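Ferneo Receives FDA Clearance to Begin Study of Oral Drug for Advanced Bladder Cancer

29 June 2022

Ferneo said today that the U.S. Food and Drug Administration has cleared its application to start a Phase 1 study of Skundale, an oral drug for adults with advanced bladder cancer whose disease has grown after earlier treatment.

The study will enroll 40 patients at three hospitals. Patients will take Skundale once a day in 12-week courses. The main goal is to find a safe dose. Doctors will also track tumor size and how long patients go before the cancer gets worse.

Skundale blocks a protein that some bladder tumors use to repair damaged DNA. Ferneo picked the compound from a set of over 500 candidates screened with its research partner, Skasevis. The company filed its application in May.

Patients must have had at least one earlier course of chemotherapy or immunotherapy. Those with untreated cancer in the brain can't take part.

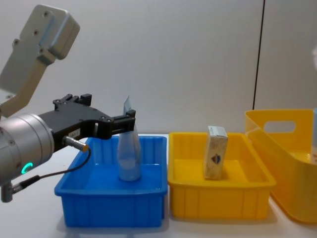 Tablets for the study will be made by Negash under an existing supply agreement. Skasevis will test blood and tissue samples from all study sites. Results from the first dose group will be shared at a medical meeting once the safety review is finished.

Skundale has not been approved for sale in any country. Doctors who want to refer a patient can contact the Ferneo clinical trials office.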